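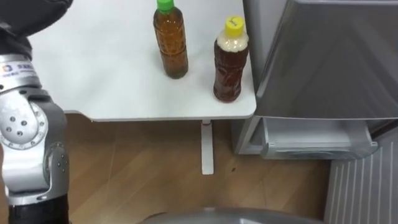 Bottled tea on the white table in the second-floor refreshment room.

Refreshment Room: Revised Arrangements for Bottled Drinks

06/02/2023

The Office of Facilities and Services wishes to inform all staff and tenants of the Ekthorpe building that the arrangements for cold drinks in the second-floor refreshment room have been revised. The new arrangements apply to the white table, the gray cabinet and the open floor between them. They replace the notice posted beside the door last fall.

Bottled tea will continue to be supplied by Pliler under the existing agreement. In the last budget year, 3,666 bottles were delivered to the building, and a large share of these went to the second floor. Deliveries will now arrive 2 times each week, before 7 a.m., and will be held in the storeroom until they are brought upstairs.

Bottles for immediate use are to be placed on the table. Bottles with different caps may stand side by side, but full and opened bottles should not be mixed. Any bottle that has been opened should carry its owner's initials or be taken away by the end of the day. Drinks left without initials will be discarded at closing.

The lower compartment of the gray cabinet may be used for reserve bottles. These may be laid on their side, provided that the cap is fully tightened. Food is not to be kept in the compartment. 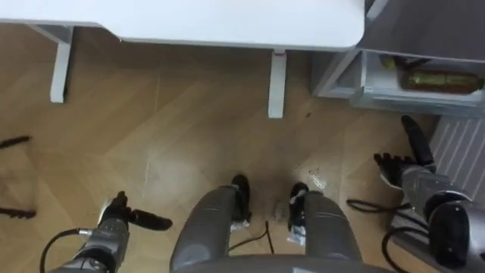
Bălan wrote to this office to ask that the compartment be wiped out every week, and noted that a bottle laid flat with a loose cap can leave a sticky patch that is hard to remove once it has dried. The request has been accepted. Weekly cleaning of the compartment will begin this month and will be carried out under the Elance service contract.

Staff are also asked to observe the following points.

Spills on the wooden floor should be wiped up at once with a dry cloth. The striped mat is to remain flat and should not be moved to cover a wet area.

Cups should be kept toward the back of the table, away from the front edge. Used cups are to be rinsed and returned before the room is locked.

Sponges are for wiping the tabletop only and will be replaced every 30 days. 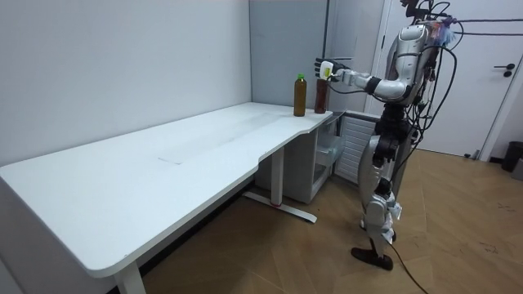
Photo: Ekthorpe Office of Facilities and Services

Groups that wish to use the long white desk for a meeting should reserve it through the front desk in the usual manner. Drinks may be served at such meetings. The group making the reservation is responsible for clearing all bottles and cups afterward and for leaving the surface clean.

Comments on the revised arrangements may be submitted in writing to the Office of Facilities and Services until the end of February. The delivery schedule will be posted inside the storeroom door.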